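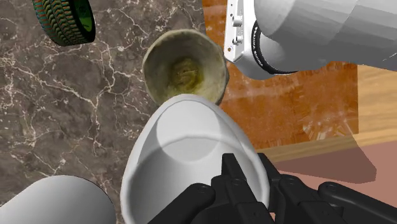 Ticket 3774
Project: Grodia (student manipulation project, Gresstead Robotics Club)
Opened: October 2, 2018
Priority: normal
Status: closed, one follow-up open

Problem
In the two-arm tabletop simulation, the gripper closes on the rim of the white bowl and the grasp checker reports success. When the lift starts, the bowl slides out of the fingers and drops back on the counter. In 11 runs out of 100 the fingers also sink into the rim by a visible amount before the bowl comes free. The olive bowl does not show the problem when it is the target.

Setup
Lab machine 4, the one by the window. Default kitchen scene from the Clakden object pack. Marble counter, both arms loaded, second arm idle. Physics step left at the club default. The wrist view was on for all runs.

Steps to reproduce
1. Load the default scene and reset both arms.
2. Set the white bowl as the target.
3. Run the rim grasp script with no changes.
4. Wait for the "grasp ok" line, then send the lift command.

Log

Entry 1
Ran the steps above on a clean checkout and got the same result. The log shows contact on both fingers, so the checker is doing what it was written to do. It only looks for contact and never looks at force.

Entry 2
Raised finger friction. The bowl stayed in the gripper a little longer and then slipped the same way. Put the value back.

Entry 3
Lowered the closing speed by half. The fingers no longer sink into the rim, but the bowl still drops. Keeping this change for now – it looks better and costs less than a second per run.

Entry 4
Turned on the collision mesh overlay. The white bowl is using a single convex hull, so to the physics engine it is a solid lump with a flat lid. The inside finger has nowhere to go and gets pushed up and out as soon as the arm moves. The olive bowl was split into pieces by whoever added it in January, and its inside is open.

Entry 5
Split the white bowl mesh into convex pieces with the Rao import tool. The first try left a gap in the rim on the near side and one finger went straight through it. The second try, with the higher piece limit, closed the gap. Load time went up slightly.

Entry 6
Ran the full set of 100 again with the new mesh and the slower close. No drops and no sinking. Ran the olive bowl as well to make sure the speed change did not break it. It did not.

Fix
New collision mesh for the white bowl, closing speed halved in the rim grasp script. Both are merged to the club branch. Pull before your next session and delete your local mesh cache, or the old hull will keep loading.

Follow-up
The grasp checker should require a minimum force on each finger before it reports success. Moved to its own ticket. Until that is done, do not count "grasp ok" as a pass in your project reports. Use the height check after the lift.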